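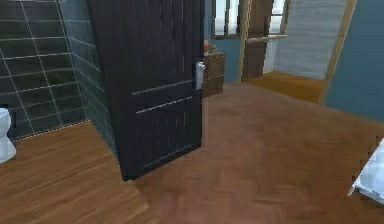 ## 4. Route rules and the virtual walkthrough

Complete this section before the Fliketti carrier drives anywhere on its own. The walkthrough in Taltberg runs the route in a simulated home first. A clean result there is worth having, but it doesn't clear the real floor. Treat any supplier who tells you otherwise with suspicion, us included.

### 4.1 Doors and thresholds

1. Load the home and set every door on the route to its worst position. Half open is usually worse than closed.
2. Mark each threshold by hand. Do not accept the automatic marks. They follow changes in floor texture, and a change in texture tells you nothing about height.
3. Set bathrooms to **No entry** unless the task needs them.
4. Run the route in both directions. Save both logs.

**Note:** The simulator lets a door stay exactly where you put it. Real doors drift, and people lean on them. Repeat step 4 with the door moved before you sign anything.

### 4.2 Hallways

5. Set the speed limit for hallways to 298 mm/s. The menu allows 400. We have yet to see a good argument for using it indoors.
6. Set the minimum clear width to 575 mm, measured between the objects on the floor and not between the walls.
7. Leave loose items in the model. A box near one wall and a bag near the other make a fairer test than a swept floor. 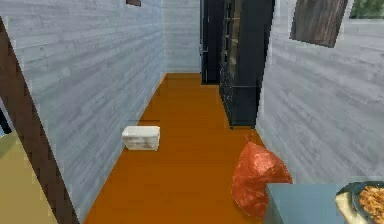 *Render: Lourenço Magalhães / Taltberg*

8. Check how each floor item is classed. Soft, slumped shapes such as tied bags must be set to **Obstacle, do not push**. The default is **Unknown**, and "unknown" has been read as "probably fine" by more than one software release.
9. Start a run, then press the on-screen stop while the carrier is passing the first item. Write down the stopping distance shown.
10. Repeat step 9 on the real floor with the physical stop button. If the two distances differ, use the longer one.

**Caution:** Do not widen the route by deleting furniture from the model. If a bookcase or table is there in the home, it stays in the file.

### 4.3 Sign-off

11. Two people sign the route sheet. The person who built the model can't be one of them.
12. Attach the logs from steps 4, 9 and 10. A screenshot of the green check mark is not a log.

The "household ready" badge on the results page comes from the software's own scoring – it is not a safety certificate, and no inspector has to accept it. Keep it off the route sheet.

Questions on this section go to Jytte Bach at Ulwood. Send the logs with your first message.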